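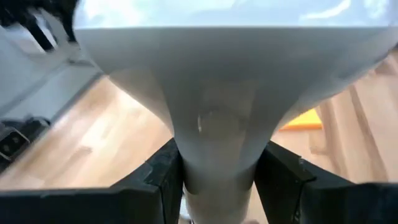
**Tuesday, November**
**Palutness Student Robotics Project, Station 2, grasping unit**
Entry by: Pravesh Modise
Session start: 3:20 p.m.

The purpose of this session was to continue the stem-grasp trials begun by the previous group and to settle the closing force before the Korkurell round. The test object is the white funnel-shaped piece from the shared set. It is to be held by the stem only. Grasps on the flared part are recorded as failures, even when the object leaves the table.

**Setup**

- Arm in the standard home position, speed limit unchanged from last week.
- Black fingers fitted. The spare pair remains in the Egan drawer.
- Closing force set to 14 N at the start of the session.
- Hold time after lift: 20 seconds.

**Procedure**

The object was placed upright by hand on the wood surface. The student operator brought the fingers to the stem from opposite sides, closed, waited for the force reading to level off, and lifted. The object was then lowered and released. Operators changed after every tenth trial, as agreed with the Postbridge team, so that no one result depends on a single person's habits at the controls.

**Observations**

1. Approach height matters more than was assumed. When the fingers close too near the flare, the object rotates as it leaves the surface. Closing lower on the stem gave a steadier lift in every case recorded today.
2. The glossy finish remains a difficulty for the detection program. Bright highlights on the upper band are read as separate edges, and the program then places the center of the object too far to one side. Students corrected the position by hand for this session. The correction is to be entered in the log each time it is made. Two operators omitted it and were asked to complete their sheets before leaving.
3. The fingertip edge on the right-hand finger is worn and slightly rough, with a small pale speck or nick on the upper edge. No effect on the grip was noted. Inspect again before the next session and replace the pair if the wear reaches the contact face.
4. The force reading drifted upward during the longer holds. Cause not known. Restarting the controller cleared it for a short time only.

**Results**

The running total for this object now stands at 123 trials, including those of the earlier group. The target set in the project plan is 300. Slips during hold were fewer after the closing height was lowered. The success rate will not be reported until the missing corrections have been entered and checked.

**Actions**

- Write the lower closing height into the operator sheet. (P.M.)
- Ask the Postbridge team whether their detection program has the same trouble with glossy objects, and which lighting they use.
- Repeat the drift check with no object in the fingers.
- Do not change the closing force again before the Korkurell round without a note in this book.

Session closed at 5:10 p.m. Arm returned to home position, power off, key signed back in.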